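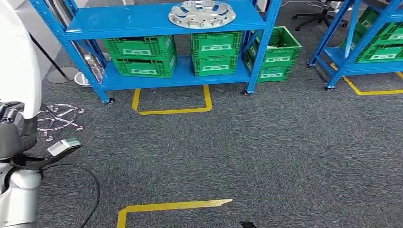
Attachment 1: rolling shelf on its tape outline, crates on the lower level

Ticket: Bradwood rolling shelf won't stay put
Opened by: Chaimae El Fassi
Opened: 17 Jul 2024
Status: open, waiting on parts

Hi Helmy support! I'm back with the blue shelf on casters, the one I called about when it started wandering. You asked me to write everything down in one place, so this is going to be long, sorry in advance.

Short version: the shelf creeps. We have yellow tape on the carpet so everybody knows where each unit goes, and I park this one on its outline before I go home. By the next afternoon it has usually moved, always toward the front, and always a bit more on the right side than the left. I finally got a ruler out last week and it was 17 mm over on the right. Doesn't sound like much, but the aisle in there is tight and people clip the corner with their hips (me included, I have the bruise).

What I've tried so far:

First I took all the crates off and rolled it around empty. Three of the casters felt fine. The front right one turned okay but made a little gritty noise, so I flipped the shelf on its side with a coworker and found a ton of carpet fuzz wound around the axle. Picked it out with tweezers, which took forever. It rolled a lot nicer afterward and crept exactly the same.

Then I figured it was the load. We used to keep six of the green crates on it and the top was always heavy. So now there's four, all down on the lower level, two and two, and the only thing up top is a wheel cover that needs a home. The other pair is on the floor to the right until I hear from you. I thought for sure that would do it, and it did slow down! But it still drifted, 11 mm over two days.

Next I swapped the front right caster with the back left. The drift stayed on the right side, so I don't think it's the wheel itself. Could the post be bent? I held a level against it and the bubble was a hair off, but then I put the level on the floor and that was off too, so I don't know what to make of it.

You asked about the feet. The order sheet says Gunura casters, carpet type, no brakes. I would have sworn we ordered brakes back in January, but I dug up the paperwork and nope, that one's on us.

The unit next to it came in the same delivery and has never given me any trouble. It's got three crates on it right now and it stays where you put it. I did try trading their spots for one afternoon and forgot to measure before somebody traded them back, so please ignore that test. I'll redo it.

Questions for you:

Do you sell a locking caster that fits the same stem? I need at least two for the front, and I'd take four if they're not crazy expensive.

Is there a limit for the lower shelf on its own? The sticker says 900 lb for the whole unit, and we're nowhere near that - nearly 18 lb a crate on the bathroom scale - but it doesn't break it down by level.

Would rubber cups under the wheels hurt anything? My boss says just do that and close the ticket, but we roll these things out every time the floor gets vacuumed.

Parts can go to the Gomasbridge address, front desk, my name on the box please.

Update, same day: your chat person told me to check the bolts where the lower shelf meets the slotted post. Two on the right side took most of a turn before they got snug! Left side was already tight. I've lined it back up with the tape and I'll measure again tomorrow before anyone touches it. Please still send me the caster price.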